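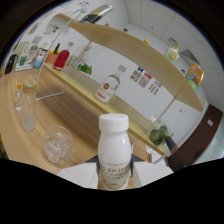 Corinne Abaya

Re: [wimholm-coldcups] Where do you all keep your drink stuff??

Hi all,

I've been meaning to answer this one since Saturday and kept getting pulled away, so apologies if half of you have already moved on to the pitcher swap. Quoting the original so I can go through it in order:

> Hello list! New-ish here, mostly a lurker. We're setting up a
> little spot at home for making iced drinks in the afternoon and I
> can't figure out how to lay it out. Right now the milk is in one
> place, the syrups are in another, the glasses are across the
> kitchen and the ice has half melted by the time I've gathered it
> all up. Do you keep everything out on a table? On shelves? And do
> you mix it in with the groceries or give it its own space? We
> don't have a spare cabinet.
>
> Also, what size bottles do you use for syrup? I bought a great big
> one and I hate pouring from it.

OK! I don't have a spare cabinet either, so mine is all out in the open: a light wood tabletop to work on, and wood shelves right behind it. I've done it this way for two summers now and I would not go back to the tray-on-top-of-the-fridge system, which some of you will remember me complaining about at great length.

My big rule is that whatever gets poured lives at the front while I'm making drinks. Milk, the cup of ice, the tall bottle with the wood-colored cap, the little one with the orange cap. I can reach any of them without taking a step. I tried keeping them in a neat line along the back for a while and it looked lovely and I knocked something over every single day, reaching across. Front and center, close together, and who cares what it looks like.

As for mixing it with the groceries, yes, I do, and I know there are strong feelings about this on the list. (Hello to the person who told me off in March!) There's broccoli on my shelf right now next to a water bottle. There are cans. My feeling is that if you have one set of shelves, then the shelves have to work for supper too, and I'd sooner have a head of broccoli in view and remember to cook it. What I do try to do is keep the table itself for drinks. Groceries can have the shelves, drinks get the table, and when I've finished the bottles go back up.

Syrup size: go small! Go so small you feel silly. I decant everything into little bottles that hold 200 ml or less and I refill them from the big one, which stays put away. The big one here is a 2,000 ml jug from Dreßler, the restaurant supply place out past the bus depot, and it's a brute to pour. You get either nothing at all or half your glass. A small bottle fits your hand and you can see what you've got left. Plain glass if you can find it, screw cap, and I really like a loud cap color so I can tell them apart without reading anything. I gave up on paper tags, they go mushy the first time you grab one with wet fingers.

Blue is the other one I'd point you to. I love having one properly blue thing on the table, it makes a plain glass of something fizzy look like an occasion. 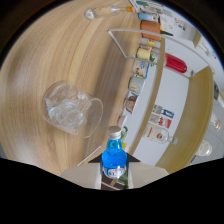 The blue one, with the glass mug and the orange-cap bottle lying behind.

For anybody who wants to do a blue drink at home, my usual is a glass packed with ice, fizzy water up to two-thirds, a good squeeze of lemon, and the blue goes in last, slowly, down the side. Don't stir it right away. If you add milk to anything with lemon in it you will get lumps, and I say so as a person who has served lumps to guests. Keep those two apart. The milk drinks in this house are the strawberry one and the plain vanilla one, and for those I go milk first, then syrup, then ice on top so it doesn't splash up at me.

Glasses - since somebody asked about them further down the thread. I go back and forth between a clear mug with a handle and a plain clear tumbler. The mug is better for carrying outside. The tumbler holds more ice, and for me that wins most days. I wouldn't bother with anything colored if you're going to the trouble of a blue syrup, you lose the whole effect. Clear plastic cups are perfectly fine for a crowd too and I've stopped being snooty about them.

Now, ice, which I think was the real question hiding in there. If yours has half melted by the time you're ready, bring it out last. Get the bottles down, take the caps off, have your glass standing by, and only then go to the freezer. I also fill the glass right up, more than looks sensible. A lot of ice melts slower than a little bit of ice, and three lonely cubes are gone before you've sat down. 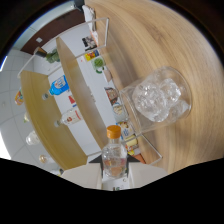

I've been using the Cerkex trays for that, the ones with the stiff lid, and I like them, although the lid on one of mine has started to split at the corner and I haven't had any luck getting a new lid without buying the whole tray. If anyone knows where to get just the lids, please write to me off list. Bigger cubes are nicer in a tumbler. For the milk drinks I go smaller, and if I've only got big ones I wrap them in a dish towel and give them a whack.

One more layout thing and then I'll let you go. Measure the gap between your shelves before you buy any tall bottles! Mine fit, but I had a gorgeous long-necked one from the Mallum market that was too tall by a hair, and it spent a year lying on its side until I gave it to my sister. Short, fat bottles are easier all around. And leave yourself a bare patch of table in front of the pouring things, bigger than you think you need, for the glass and the spoon and the lemon you've just cut in half.

To whoever runs the archive, could you please put the old shelf thread back up? It was message 409 or close by, the one with all the measurements in it, and I can't get it to load anymore. I wanted to link it for our new-ish friend and it just sits there.

Bring your syrup questions, I have opinions on ginger as well but they need their own message.

Corinne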